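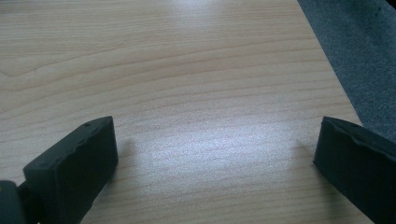
3.2 The table as a place for sorting

We had meant to give the table a line or two and move on to the baskets, but it kept coming up in our talks with the households in Vumville and Hullard, so it has earned a section of its own (we hope the reader will bear with us!). People told us, over and over, that tidying starts with a clear surface. Of the 80 people we spoke with, all but 7 said they clear a table before they sort anything, and a good many were rather proud of it.

A pale wooden top over grey carpet suited us nicely. The grain is easy on the eye, and dark things show up well against it, although the finish catches the light and can throw a fair bit of glare. We kept to a shallow wire basket, of the sort our Nkuna households favoured for odds and ends, and one container at a time, as Figure 2 shows.
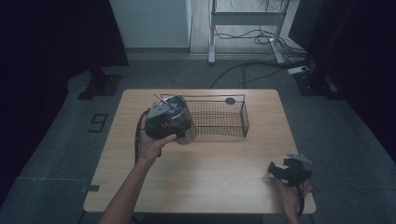

Figure 2. Wire mesh basket on the far half of the table, with a cylindrical metal container held in front of its left end.

Each tidying session ran for around 10 minutes, and we were in no hurry to colour anyone's habits with advice of our own. The Cingate sessions followed the same plan and are taken up in Section 4.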